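Betreff: Re: [Robotik-AG] Sortieraufgabe mit dem Handschuh – Stand und offene Punkte
Datum: Samstag, 7. März 2020
An: Liste der Robotik-AG Kusden

Hallo zusammen,

danke für die Nachricht von gestern. Ich antworte unten auf die einzelnen Punkte und schreibe danach, was in unserer Gruppe neu ist. Bitte entschuldigt, wenn mein Deutsch an manchen Stellen etwas steif klingt, ich habe den Text zweimal gelesen und hoffe, dass er verständlich ist.

> Liebe Handschuhgruppe,
> wir von der Greifergruppe haben die ersten Dateien von euch
> bekommen und in Halon geöffnet. Das Einlesen geht ohne Fehler.
> Zwei Sachen fallen uns auf:
> 1. In manchen Durchgängen springt die Position der Hand, immer
> dann, wenn die Hand tief in der Box ist.
> 2. Die Namen der Gegenstände sind nicht einheitlich. Einmal
> steht da "Melone", einmal "Wassermelone", einmal nur "grün".
> Könnt ihr das vor dem Treffen in Ordnung bringen? Und braucht
> ihr den zweiten Laptop noch, oder können wir ihn haben?

Zu 1: Das Springen haben wir auch gesehen. Die Position kommt bei uns nur von dem Würfel mit den schwarz-weißen Mustern, der auf dem Handrücken befestigt ist. Die Finger werden vom Handschuh selbst gemessen, deshalb sind die Fingerdaten an diesen Stellen in Ordnung und nur die Lage der ganzen Hand ist falsch. Wenn die Hand sich in der Box neigt, verliert die Kamera die Muster, und das Programm Pelerel schätzt dann einfach weiter. Wir haben jetzt eingestellt, dass Pelerel bei einer Lücke von mehr als 6 Bildern den Abschnitt markiert. Diese Abschnitte könnt ihr beim Einlesen überspringen, das Feld heißt "valid".

Zu 2: Das ist unser Fehler. Wir haben die Liste nicht vorher festgelegt, und jeder hat geschrieben, was er für richtig hielt. Ab sofort gelten nur noch diese Namen:

erdbeere
melone
wuerfel_lila

Alles klein und ohne Umlaute, weil Halon sonst die Datei zwar öffnet, aber die Namen falsch anzeigt. Die alten Dateien benenne ich selbst um, bitte ändert auf eurer Seite nichts, sonst haben wir am Ende zwei verschiedene Fassungen.

Zum Laptop: Ihr könnt ihn haben, aber erst nach dem Treffen. Die Aufnahme läuft noch darauf, und ich möchte vor dem Wechsel eine Sicherung machen.

Nun zum Stand der Arbeit. Die Aufgabe ist für alle Durchgänge gleich: Die rechte Hand trägt den Handschuh, auf dem Tisch liegen kleine Gegenstände, rechts steht die offene weiße Box. Ein Durchgang dauert ungefähr 4 Minuten, wenn nichts dazwischenkommt. Am Anfang legt man die Hand flach hin, damit der Handschuh kalibriert wird. Dann wird eingeräumt und wieder ausgeräumt. 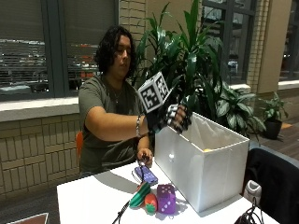

Müssen alle Gegenstände in jedem Durchgang dieselbe Ausgangsposition haben?

Die Ausgangsposition soll wechseln, damit der Greifer später nicht nur eine einzige Anordnung lernt. Nur die Box bleibt immer an ihrem Platz, dafür kleben wir beim nächsten Mal Markierungen auf den Tisch.

Diese Frage kam schon von mehreren Seiten, darum steht sie hier so ausführlich. Wer die Anordnung ändert, trägt bitte im Protokoll eine neue Nummer ein. Eine Skizze ist nicht nötig, die Kamera sieht den Tisch ja am Anfang vollständig.

Ein Wort noch zum Greifen selbst. Es hilft sehr, wenn man langsam arbeitet und den Gegenstand erst loslässt, wenn er den Boden der Box berührt. Beim Fallenlassen rollt die Erdbeere gern in eine Ecke, und beim Ausräumen muss man sie dann mit den Fingerspitzen suchen. Solche Bewegungen sind für den Menschen leicht, aber der Greifer der Koivisto-Gruppe hat nur zwei Backen und kann damit nichts anfangen. Ich habe deshalb einige Durchgänge aussortiert. Sie liegen im Ordner "reserve" – gelöscht habe ich nichts.

Unser Ziel bleiben 200 brauchbare Durchgänge bis zum Wettbewerb im Oktober. Das ist viel, aber wenn jede Gruppe einen Nachmittag in der Woche übernimmt, halte ich es für möglich. Wer den Handschuh noch nie getragen hat, soll bitte zuerst ein paar Probeläufe machen, die nicht gezählt werden. Die Größe passt nicht jeder Hand gleich gut, und bei kleinen Händen sitzen die Sensoren am Daumen manchmal zu weit vorne. Dann muss man neu kalibrieren, auch wenn die Anzeige grün ist.

Offene Punkte für das Treffen:

– Wer schreibt den Teil über die Datenaufnahme für den Projektbericht? Zwei Seiten reichen, das Gerüst liegt schon im Ordner.
– Nehmen wir eine zweite Kamera dazu, die von oben in die Box schaut? Ich bin dafür, aber dann muss die Greifergruppe das Einlesen anpassen.
– Die Kabel am Tisch brauchen eine bessere Führung. Ich bringe Klettband mit.

Die neuen Dateien beginnen mit der Nummer 2037, alles davor gehört zur alten Benennung. Bitte antwortet auf der Liste und nicht nur mir privat, damit die anderen Gruppen mitlesen können.

Viele Grüße
aus der Handschuhgruppe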